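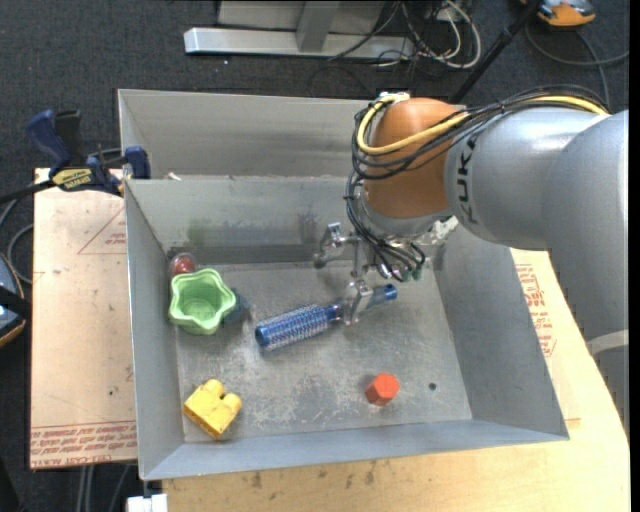
2/9/19

I made the sour rye soup today for the neighbors, and I want to write down how it went before I forget the details.

The starter was four days old. My mother always left it five, but my kitchen in Kutolcombe is warmer than hers was, and the smell was already right this morning, sharp and a little like apples. I used the dark flour from Doležal. It is more expensive than the other one and I complained to myself in the shop, but the color is much better.

Eight people came. I told them only that it is a soup from home, with mushrooms, potato and egg. The two children from upstairs smelled it first and then looked at each other for a long time. The boy ate the egg and the potato and left a clean circle of soup in the plate. His sister asked if it was supposed to be sour. I said yes, and she asked me, "Every time?" I did not know how to answer this, so I gave her more bread.

Her father took a second plate and put chili sauce in it. At first I felt a bit offended. Then I tried it from his spoon and it was good, I must admit. I will not tell this to Ľubomír Skála, who wrote me in October a whole page about why even black pepper is a mistake in this soup. He grew up 20 kilometers from my village and for him everything we cooked on our side of the hill was wrong already.

The woman from number 121 brought rice cakes wrapped in leaves, which her family eats at the new year. I did not understand that the leaf must be removed, and I chewed it quite long before she noticed. She laughed so much that she had to sit down. The cake itself I liked, sweet and heavy, with beans inside. I have two left in the fridge for breakfast.

Next time less vinegar at the end, and the mushrooms must soak overnight. I should ask her for the name of the leaf. I also still have her blue dish, and somebody forgot a scarf on the chair.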